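Cómo preparar una demostración de robots para una jornada de puertas abiertas

Publicado el 13 de diciembre de 2024

Llevo unos cuantos años recibiendo visitas en el taller de Grandwood, y cada vez que se acerca una jornada de puertas abiertas me escribe alguien para preguntarme cómo lo organizamos. La última carta, muy simpática, venía de Karlijn Van Loon, que va a abrir su laboratorio en Zirdale por primera vez y quería saberlo todo, desde la mesa hasta el café. Empecé a contestarle y me salió una respuesta tan larga que he preferido ponerla aquí, por si le sirve a más gente.

1. Elegid una tarea que se entienda sin explicación

La primera vez quisimos enseñar una pieza de montaje muy fina, con tornillería, de la que estábamos orgullosísimos, y el público miraba con mucha educación y no entendía nada. Desde entonces usamos cosas de cocina. Todo el mundo sabe dónde va una cuchara, y hasta los más pequeños se dan cuenta de si el brazo ha apuntado bien o mal. Guardar utensilios en un cubertero es perfecto: es una tarea corta y se repite con facilidad.

Antes de decidiros, haced la tarea vosotros con una sola mano y despacio. Si os resulta incómoda, al robot también se lo va a parecer.

2. Preparad la mesa la víspera

Cubrid el tablero con una tela negra mate. Nosotros probamos una blanca en octubre y los reflejos de los focos nos dieron la tarde - y eso que el mantel era precioso. Estiradla lo mejor que podáis, pero no os obsesionéis con los pliegues suaves; preocupaos solo de los bultos donde vaya a apoyarse algo.

Poned el cubertero al fondo, cerca de la pared, y dejad despejada la parte delantera. Si tenéis a mano alguna botella o un frasco de la despensa, colocadlo al lado: la gente agradece que aquello se parezca a una cocina, y a vosotros os obliga a comprobar que el brazo pasa sin tirarlo. Marcad la posición de cada objeto con un trocito de cinta por debajo de la tela, que se nota con el dedo.

3. Ensayad con alguien que no sea del equipo

Kristof Kuipers, que lleva la parte eléctrica en Dijkstra y tiene la paciencia de un santo, nos hace de público el día anterior. Se sienta donde se sentará la gente y nos va diciendo qué no ve. Gracias a él movimos la mesa y bajamos las persianas, y descubrimos también que desde la segunda fila una de las pinzas tapaba el cubertero entero.

Haced como mínimo 8 pasadas completas seguidas. Si falla una, anotad en qué punto y volved a empezar la cuenta (sí, da mucha rabia, pero se agradece después). Revisad también los cables de las pinzas en toda la amplitud del movimiento: tienen que poder formar un bucle cómodo sin engancharse en los mangos.

4. Organizad los grupos

El año pasado pasaron por aquí 400 personas y aprendimos a base de empujones. Ahora entran grupos pequeños, con una cinta en el suelo que separa al público de la mesa y una persona junto a la parada de emergencia que no hace otra cosa. No le pidáis además que explique, que reparta folletos o que vigile la puerta. Cada pase nos dura nueve minutos, con preguntas incluidas, y dejamos un rato entre uno y otro para recolocar las piezas y beber agua.

5. Contad lo que está pasando mientras pasa

Hablad durante el movimiento, con frases cortas. «Ahora el brazo derecho sujeta la cuchara de madera; el izquierdo está libre.» Con eso basta para que todos miren al mismo sitio.

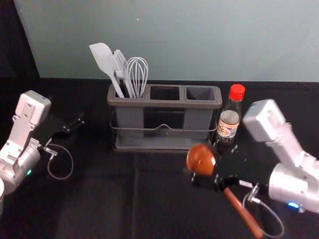
Dejad también algún silencio, que a los que venimos del oficio nos cuesta horrores. Es en esos momentos cuando alguien del fondo se anima a preguntar, y las preguntas suelen ser estupendas. Una señora de Kendberg quiso saber si el robot distinguía una espátula de una cuchara por la forma o por el color, y estuvimos hablando de eso hasta que tuvimos que hacer pasar al grupo siguiente.

Si algo se cae, decidlo con naturalidad, parad los brazos, recogedlo y repetid. A nosotros nos han aplaudido más el segundo intento que el primero.

6. Al terminar

Apagad los brazos en su posición de reposo, doblad la tela hacia dentro y apuntad esa misma tarde lo que cambiaríais. Karlijn, si lees esto: te mando aparte nuestra hoja de ensayo, y avísame con la fecha, que me encantaría acercarme a veros.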